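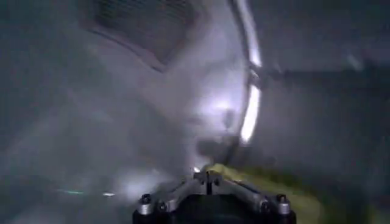 Samer Issa
Member Services Lead, Barstead Tool Library

Barstead > Borrowing > Help > Frequently asked questions

Borrowing from the Barstead Tool Library: questions and answers

14 comments | 31 shares

Who can join?

Anyone aged 18 or over who lives, works or studies in Barstead or Zolutstead. You need a photo ID and one piece of mail with your address on it. If you work here but live somewhere else, a recent pay stub is fine in place of the mail.

How much does it cost?

A standard membership is $70 a year. The reduced rate is $19 a year for students, people over 65 and anyone receiving housing or food assistance. We take your word for it on the reduced rate and don't ask for paperwork. There is no charge per item except for the few tools listed under "Deposits."

Can two people in the same house share a membership?

Yes. A membership covers everyone at one address, but the person who signed up is responsible for anything borrowed on it. Others in the household need to be named on the account before they can pick things up. You can add them online or at the desk.

How many things can I borrow at once?

Up to 8 items. A drill with its case, charger and two batteries is one item. A set of clamps is one item. Ladders are one item each.

How long can I keep them?

Seven days. You can renew once online if no other member has reserved the item. Tile saws, floor sanders and the post hole digger can't be renewed between April and September.

I'm not done with my project. What happens if I'm late?

Late fees are $1 per item per day, up to $20 per item. If you're going to be late, send us a message before closing time on the due date and we will see whether we can extend it. If someone else has the tool booked, we will ask you to bring it back and reserve it again after them.

Which tools need a deposit?

The floor sander, the pressure washer, the tile saw and both generators. The deposit is $100, held on a card and released when the tool has been checked in. Check-in normally happens the same day. Your bank may take a few days to show the release.

Do I have to reserve, or can I just come in?

Either. Hand tools are nearly always available. Power tools and garden equipment go quickly in spring, so reserve those ahead. Reservations are held until closing time on the pickup day and then go back on the shelf.

Where do I make a reservation?

In the online catalog, which runs on Jokotum. Your login is the email address you joined with. If the password reset message doesn't arrive, check your spam folder first, then write to us. Please don't open a second account, as it takes us a while to merge them.

The catalog says "in service." What does that mean?

The item is being cleaned, sharpened or repaired. Sharpening goes out to Abou Jaoude, the hardware store on Mill Street, and usually takes a week. Mower blades and hedge trimmers take longer in March, when everybody's are being done.

Do you supply blades, bits and sandpaper?

Each drill goes out with a basic bit set, and each circular saw with one general-purpose blade. Sandpaper, masonry bits, tile blades, trimmer line and fuel are yours to buy. The floor sander takes a standard 8-inch drum sleeve. Buy more than you think you need. Unopened packs can normally go back to the store.

What condition should tools be in when I return them?

Clean, dry and complete. Brush off sawdust, wipe down handles, and knock the soil off shovels and forks. Empty the fuel tank on anything with an engine. There is a $5 cleaning fee for items that come back dirty, and it is charged mostly on cement mixers and paint sprayers.

I broke something. What do I owe?

Normal wear costs you nothing. Blades go dull and cords wear out. If the tool was dropped, left in the rain or used for something it wasn't made for, we charge the repair or the replacement value in the catalog, whichever is lower. Tell us when you bring it in, and put a note on it, so it doesn't go out to the next member.

Will someone show me how to use a tool?

Staff can go over the basics at the desk. For the table saw, chainsaw and floor sander you need to complete a short orientation before your first loan. These take 40 minutes and are listed in the catalog under "Sessions." You only do each one once.

Do you take donations?

Yes, if the tool works and has all its parts. We can't accept gas cans, paint, chemicals or anything with a damaged cord. Please ask before bringing anything larger than a push mower.

Can I borrow for my business?

Small jobs are fine. If you would be using the same tool every week, you should own one.

How do I cancel?

Return everything on your account and send us an email. Memberships don't renew automatically. Refunds are given within the first 30 days if nothing has been borrowed.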